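Snack table people wanted – Heltevia, Grindby site

Posted 2/16/23
Ref: 539
Part time, 8 hours a week, could go up in October

We need two people to look after the snack tables and the help-yourself shelves at our Grindby building. Three floors, one table on each, plus the meeting rooms when there's a visit on. Quick advert as we are short handed right now and the tables are getting in a state.

What the job is

Setting out in the morning. Chocolate bars, biscuits, the small savoury packs, whatever came in on the delivery. Topping up after lunch. Clearing away at the end, wiping down, taking flat boxes to the recycling by the back stairs.

Also checking dates. Short dates to the front, long dates behind, anything past it comes off and goes on the sheet. Please do the sheet. The last few weeks of it are blank and we had to guess the order.

Orders go through Banilo on their web page, takes ten minutes once you have done it a couple of times. Delivery comes to the side door on Dantas Road, not reception. Boxes can be heavy-ish, there is a trolley.

How we like the tables

Bars on the tiered stands, lying along the shelf with the name facing up so people can read it without picking everything over. Small packs on the stands too, label showing. Boxes of shortbread and other biscuits next to the stand where people can reach them. Don't cram it. A half full stand that looks tidy is better than a heap. 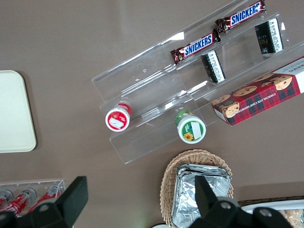
Clear stands show every fingerprint so they get a wipe each day with the soft cloths, never the green scourers – we have ruined one already. Warm water, drop of washing up liquid, dry it straight off. Same cloth is fine for the table tops.

Nuts and anything with nuts go on their own tray with the card in front. This one matters, we have staff with allergies and we will go through it properly on your first morning.

Who we're after

Someone who turns up on time and notices when things are running low. You don't need to have done this before. Shop, café or school kitchen work would be useful but its not a must. Basic food hygiene certificate – if you haven't got one we pay for it and you do it in work time.

You need to be all right on your feet for a couple of hours and happy chatting to people, because they will stop and ask you where the other biscuits have gone.

Hours and pay

Split shift, early and then after lunch. We can be a bit flexible on the start time but the tables have to be out before the first floor fills up. Same hourly rate as the rest of the catering team, paid monthly. Holiday on top. Uniform is an apron and a name badge, wear what you like underneath within reason, closed shoes please.

Free lunch on the days you're in. Parking is tight, bus stops outside the gate.

To apply

Short note to the Heltevia front desk at Grindby, by hand or by post, with 539 on the envelope. No CV needed, just tell us what you've done before, which mornings you can and cant do, and a number we can ring you on. We are seeing people as the notes come in, so sooner is better. Job closes when both places are filled.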